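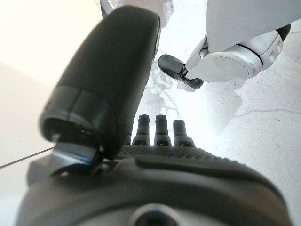
The Laryea room on a bright one, 22/09/2026

Our Spaces > Nollura Workshops > Gallery > The Laryea Room

I have been promising a page for the Laryea room since April, when we still had paint tins in the corridor and a sofa nobody would admit to ordering. Well, it's up! The room is in use, the cupboards shut properly, and I can find a pair of scissors without emptying three drawers first. I'm so pleased with it that I've written far more than a gallery page is meant to have, so skip about as you like.

If you came to us before the move you'll remember the old room, down the steps and past the boiler. It was cosy, I'll give it that, but we had the lights on all day even in June and everyone's purple thread turned out to be brown when they got it home. The Laryea room has daylight from mid-morning until we lock up. I can't tell you what a difference it makes to the mending group, and to me, as I do most of the fiddly unpicking.

The walls took 11 tins in the end. The colour is a very soft chalky cream called Flurkow, which looked like porridge on the tester card and which I fought against for a fortnight. I was wrong. It goes a bit pink late in the afternoon and it hides fingermarks better than the white we had before. There is half a tin left under the sink if anyone scuffs the doorway, and somebody will, it's narrow.

Storage was the big job. We brought over everything from the old place without sorting it (mistake!) and then spent most of the summer going through the boxes on the floor. Fabric now lives on the long wall, folded with the fold facing out so you can pull one piece without the whole pile coming down. Wool is in the deep drawers. Buttons are sorted by colour, after a lively debate with the people who wanted them sorted by size. Anything with a label still on it has kept its label, and please keep it that way, as we do get asked.

I got rid of two sacks of offcuts that were too small even for patchwork. I did keep the corduroy. I will always keep the corduroy.

The shelving came from Nostier and arrived flat, in 14 parcels, on the one morning the lift was being serviced. I'd put it up again tomorrow, though. The shelves move in small steps so we could fit the tall baskets at one end and the pattern boxes at the other with hardly any wasted space. One word of warning if you're thinking of the same for home - check your floor is level first. Ours isn't, and there is a wad of folded card under the far corner that I'd be grateful if you didn't tidy away.

The kettle corner has moved. It used to be right next to the cutting area and I don't need to tell anyone who was there about the incident with the wedding dress. Hot drinks now stay on the other side of the room, with the biscuits, and there's a proper sink for rinsing brushes after the card-making sessions. Cups are on hooks. Bring your own if you're fussy, lots of us are.

What's left to do? Hooks for coats, a decent clock, and a blind for the sunny side, as it does get very warm by two o'clock. I'd also love a cork board for finished work. People make such lovely things in here and then they go straight into a carrier bag and off home, and I'd like the rest of us to have a look first. There was a lined tote last month with the neatest pockets I've ever seen, made by someone who told me she couldn't sew.

The room holds 9 at the tables comfortably, a few more if some of you are happy in the armchairs. Mending is in the mornings, cards and paper in the afternoons, and the evening slot is open for whoever wants to come and get on with something quietly. You don't need to bring tools. Do bring the thing you've been putting off, especially if it only needs a zip - zips are my favourite and I never get enough of them!

The door code hasn't changed. If you've got boxes of haberdashery to pass on, please ring before you carry them up, because the drawers are nearly full already and I have a terrible habit of saying yes to everything.

Bernice Sulemana
Nollura Workshops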